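The cold that ate my May

So I've been sick. Nothing dramatic, just a plain old head cold, the kind you can't even get decent sympathy for, but it has flattened me for 6 days and I'm only now sitting upright long enough to type.

It started on the train back from Bimbridge. My throat had that scratchy feeling, like I'd swallowed a cracker sideways, and I told myself it was the air conditioning. It is never the air conditioning! By nine that night I was in two sweaters, texting Quyên Hà that I couldn't make dinner, and she wrote back "you sounded gross yesterday anyway," so that's the level of support I'm working with.

I used to be a work-through-it person. I once did a full shift at the Clallance office with a fever and a roll of toilet paper on my desk, and I was kind of proud of it, and then half my row went down the week after and Cường Lý missed his sister's birthday. He still brings it up. So this time I stayed home and canceled everything, including the pottery class I'd already paid for (no refunds, I asked twice, once in my saddest voice).

What I ate, in case you care: rice porridge, mostly. My method is lazy. One cup of rice, way too much water, a big knob of ginger, salt, and then I leave it alone until it stops looking like rice. On day two I got cocky and put chili crisp in it and cried for ten minutes, but I could smell things again for a little while after, so I'm calling it a win. Cường dropped off a bag of oranges and left it outside the door like I was a stray cat. 490 points on his delivery app for the tip, he told me. He tipped himself?? I didn't follow it and I was too tired to ask.

Sleep was the worst part. Lying flat, my nose just quit, so I built a ramp out of every pillow I own plus a rolled-up winter coat, and slid down it all night long. Around 3 in the morning I'd give up and watch old ferry videos. There's a guy who films the whole crossing to Tarorik, 130 minutes of gray water and engine noise, no talking, and I have now seen it all the way through -- twice, if you count the time I dozed off near the harbor.

Anyway, I'm better. My voice is still down in the basement and I laugh like a goose, but I walked to the corner and back this morning and only had to stop once. Laundry next. Then groceries, then I guess my inbox, which I'm scared of. If you wrote to me and I haven't answered, give me till the end of the month. And if anyone has a soup that isn't porridge, please send it over, I'm begging you.

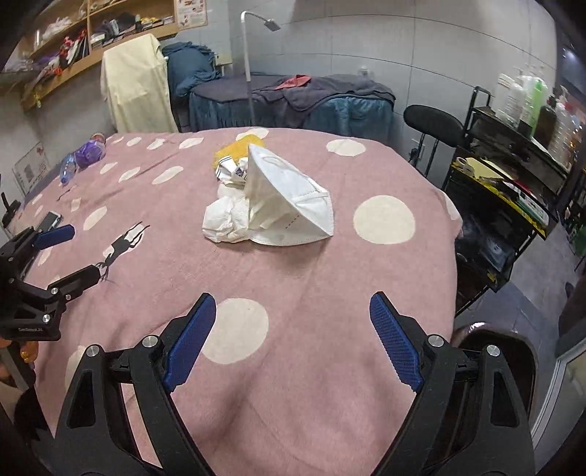

Photo: Quan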